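Splitting the gripper width signal out of the pose pipeline

18/07/2026

I spent most of the last fortnight on a part of our stack I had managed to avoid for a year: the code that turns a recorded hand-held demonstration into a gripper width over time. The pose side gets all the attention because it fails loudly. If the tracking slips, the trajectory jumps across the table and anyone can see it in the viewer. Width fails quietly. You get a curve that looks plausible, you train on it, and the policy closes a few millimetres short of the object and stands there.

For anyone who hasn't read the earlier posts, the tooling is called Girnusska. It takes the wrist video and the motion log, aligns the two clocks, runs tracking, estimates width and writes out episodes that the trainer can load. Until this month, width was computed inside the same pass as pose. That was my decision and it was a poor one. Changing a threshold in the width code meant rerunning everything, so I stopped changing thresholds.

The new layout has width as its own stage with its own cache. It reads the decoded video, finds the two fingers, and outputs an opening value and a confidence for each time step. Pose never sees it. They meet again only when the episode is written. A full rerun of width on our test set of 139 episodes now finishes while I make lunch. Before, it was an overnight job.
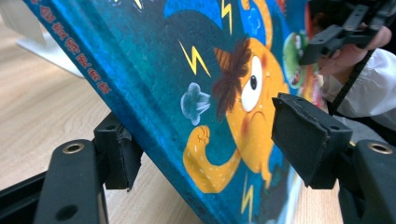

The hard cases are the grasps on flat, glossy, colourful things. The old detector looked for the inside edge of each pad by contrast, on the assumption that whatever sat between the fingers would be lighter than they were. With a dark cover pressed right up against dark foam there is very little edge to find, and it would lock on to the nearest strong line in the artwork instead. One book gave us a width that followed the outline of a cartoon arm for the whole lift. Confidence was high the entire time, naturally, as it was a very clean outline.

Mahtab Vahidi suggested I stop looking for the pad edge at all. The finger arms travel on a fixed path in the camera's view, so there is only one free number per time step. You can fit that number against the whole visible shape of both fingers, and a bad patch along the pad doesn't matter much if the arm further down still agrees. I had been treating left and right as separate detections and averaging them afterwards, which threw away the most useful constraint we had.

Her version is simpler than mine. It builds a small set of templates during calibration, one for each opening, and searches over them with a smoothness term between neighbouring time steps. The brass-coloured rings in the finger arms turned out to be good anchors, as they are the one warm spot on an otherwise dark part. When a ring goes out of view the fit falls back to the arm outline. Confidence drops when that happens, and I now believe the number when I see it.

A few things went wrong on the way.

The calibration sweep assumed the fingers open and close at a steady rate. People don't do that. They rush the middle and slow down at both ends, so the templates were bunched up near closed and sparse everywhere else. We now resample by measured opening instead of by time.

Foam pads compress. Two fingers touching lightly and two fingers squeezed hard are different positions on the mechanism, and the old code called both of them zero. I have left the squeezed range as negative width. Sanne Vanhove objected to this on the grounds that a negative width isn't a thing, and she's right, but the policy seems to have no trouble with it and clipping it removes the only hint of grip force we have. It is stored unclipped, with a flag in the loader for those who want it clipped.

Pads also wear. Corners tear and edges fray, and a template built on a new pad drifts away from the one you have a month later. I don't have a nice answer. The stage compares its residual against the one saved at calibration and prints a warning once it has doubled. Then you redo the sweep.

Last was the background. A plain table ought to be the easy case, and mostly it is, but wood grain has long parallel lines in it and the old edge detector liked those too. I kept a bare-table segment in the regression tests for this reason. With nothing between the fingers, the width should depend on the fingers and nothing else, so any wobble in the curve is ours.

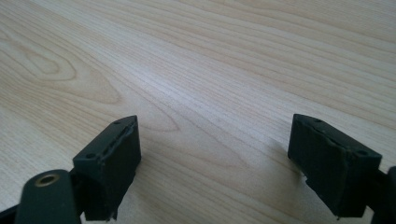 Gripper open over the bare table, with the grain running through the gap.

On segments like that the old code wandered as the hand moved. The new one stays flat, apart from a small step in 2 episodes that I traced to a dropped span in the motion log, where the aligner had stretched the video to fit. So that is a clock bug, and it goes on the other list.

The settings I've ended up with, in case they help someone running a fork:

Smoothness window: 3 time steps either side. Anything longer rounds off fast closes.
Minimum segment length: 900 ms. Shorter fragments get merged into whichever neighbour has the higher confidence.
Template spacing: leave it on auto.

The config key for the old method still works but it prints a deprecation notice, and I'll remove it at the end of July. If you have cached episodes from before the split, delete the width folder and leave pose alone. The loader checks the stage version and will refuse to mix them.

Next job is the aligner. Mahtab has a branch that matches finger motion to the log directly and skips the start marker. I haven't tried it on the long recordings yet.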